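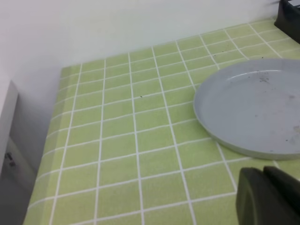
Selis gripper kit w/ wrist camera -- 2 stars
Reviewed by Lino Valentini, Irkdale
Saturday, May 5, 2018

Short version: decent fingers, lousy fault handling. Don't let anyone near it until you've sorted the stop behaviour. Long version follows, typed on my lunch so bear with me.

Bought the Selis two-finger kit for our dish handling bench. Paid $2698 with the wrist camera and the Fekulent controller, shipping extra, which stung. Job is simple. Pick up a plate, stand it in the rack, go get the next one. Wire rack, green tile counter, light plastic-looking plates. Nothing fancy.

Setup fine. Bolts lined up, cable long enough, colour on the camera decent. Manual is thin and the torque chart is for the older fingers. Darmawan Sembiring had it moving by mid afternoon and the first day was good, no complaints at all.

Day two it dropped a plate. OK, happens. Except the controller still said HOLDING. Green light, grip force 90 percent, the lot. Arm carried on to the rack with nothing in the fingers and did a lovely careful release of thin air. Then went back for another one. No fault, no beep, no entry in the log.

We ran it again on purpose. Same thing. Best I can tell it decides it's holding something from the commanded force and not from where the fingers really are. Kurniawati Saragih checked the finger position readout seperately and it was bang on every time, so the number's in there, the firmware just doesn't look at it.
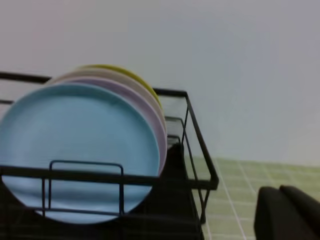
Safety

Now the bit that cost it the stars. Hit the e-stop and the arm stops, good. Fingers don't. They finish whatever they were told to do. Puspita Manurung had her hand well clear, thank goodness, but the fingers kept closing after the button was down and you could hear it. Force at the tips was set to 55 newtons at the time. Not going to take your hand off but I wouldn't want a knuckle in there.

Worse -- when you release the stop it homes the gripper on its own. Opens right up, no prompt. If there's a plate in it, plate's on the floor. Not in the manual anywhere I could find.

Rang support, got Haziq Lubis, polite bloke, knew his stuff. Said the stop on the arm and the stop on the gripper are two seperate circuits unless you add the Raju relay board. Which is an extra. Asked why that isn't on the box. He said he'd pass it on. Firmware fix for the HOLDING thing is meant to land in July.

Camera's a mixed bag too. Fine for looking over the counter or along the rack. Get it in close and everything goes to mush, no useful edge to find, and the software still gives you a confidence score like it's sure of itself. I'd want it to fault out and back off. It doesn't.

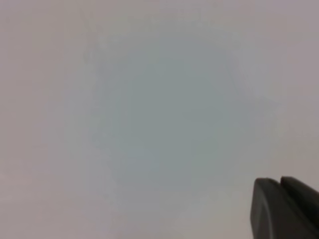
Wrist camera view, fingers at lower right. Soft edges all round.

What we've done for now: wired gripper power through the arm's stop circuit ourselves, force turned right down, and a check on finger position after every grasp. If they've closed further than a plate edge it halts. Took 4 evenings. Works, but it's stuff I paid for already imo.

Good: fingers are solid, nice rounded tips, easy to mount, support picks up the phone.
Bad: false hold signal, e-stop doesn't cover the gripper, auto homing, close-up camera focus, the manual.

Would I buy again, not till the relay board's in the box. Will update after the firmware.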